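# Holes in the pegboard, and what they did to my pose estimates

23/09/2019
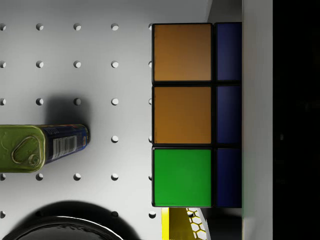

*Simulated wrist view: tin on its side, cube next to the finger.*

I spent most of this month on the perception side of Clustitari, my small pick-and-place stack. Planning has been fine for a while. The trouble was in segmentation, and it only showed up once I swapped the flat gray table for a white pegboard.

The old code fit a plane to the depth points, threw away everything near it, and clustered what was left. On the pegboard the round holes broke this in a dull way. Depth at the hole rims came back noisy, those points survived the plane filter, and the clustering step joined them to whatever object was closest. The cube suffered most. Its estimated center moved by a few millimeters depending on which holes it sat near, and the grasp planner then picked a different approach almost every run.

I tried three fixes. A bigger plane threshold cleaned up the rims but ate the lower edge of flat objects. A median filter on the depth image helped a little. What I kept was a color check before clustering - if a point is close to the plane and its color matches the board, it goes. Orange, green and blue stickers are easy to tell from white. The shadows are harder, so I compare hue and mostly ignore brightness.

I rendered 1000 scenes with random object placements and ran both versions. The old one gave a usable cube pose in 955 of them, the new one in all but 16. Most of those 16 have the cube right up against another object, and color can't help much there.

Two things are still open. The finger takes up a tall strip of the view, and I mask it with a fixed polygon. That works until the gripper opens wider. I'd like to compute the mask from the joint state instead, and the Lekent branch has half of that written. The other one is the tin. Its pose flips end for end now and then, so I may have to use the label.

The config changes are in commit 1417 if you want to try them.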